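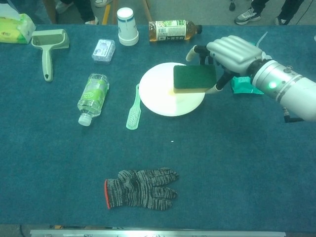
Limescale on the 51 taps, notes 29/05/2022

Back on the descaler comparison. The sales sheet from Dakora says their powder clears hard-water scale in a single soak and leaves chrome alone. Vilar say much the same about their liquid, in nearly the same words, which makes me wonder who wrote first.

Set-up as before. Old taps from the Mokgethi building, all pulled in the same week, all off the same hard supply. Half to Dakora, half to Vilar, and the odd one in plain white vinegar from the shop. 600 ml per tub. Soak for 30 minutes, rinse under the cold tap, wipe once, weigh.

Weights first, opinions after. The Dakora lot lost slightly more than the Vilar lot. The difference is smaller than the spread inside either group, so I wouldn't hang anything on it. Whoever writes this up for Wunberg, please don't turn it into a bar chart with a cut-off axis. We had that in September and spent a fortnight explaining it.

The vinegar tap did fine. One tap proves nothing, but it did as well as the middle of both groups and cost next to nothing. I'd like a proper vinegar group next time -- I asked for that at the start and was told it wasn't a "real competitor".

Chrome damage: two taps in the Dakora tubs have dull patches near the base. Could be the powder. Could equally be old wear that the scale was hiding. We took no close-ups before soaking, so we can't tell, and that is our own fault. Don't put "safe on chrome" in the report on the strength of this.

Other grumbles

The balance drifted again after lunch. Re-zeroed between tubs, but the first few afternoon weights are suspect and I've put a pencil ring round them.

"Wipe once" means something different to each of us. Needs a fixed cloth and a fixed number of strokes, or drop the wiping.

The claim of 2,000 uses per drum works out only if you use half the dose printed on the lid. Have written to ask which is right. Not expecting much.

To do: blank run in plain water, same soak, same rinse. Should have been done first. Label the spare tubs properly. Order vinegar.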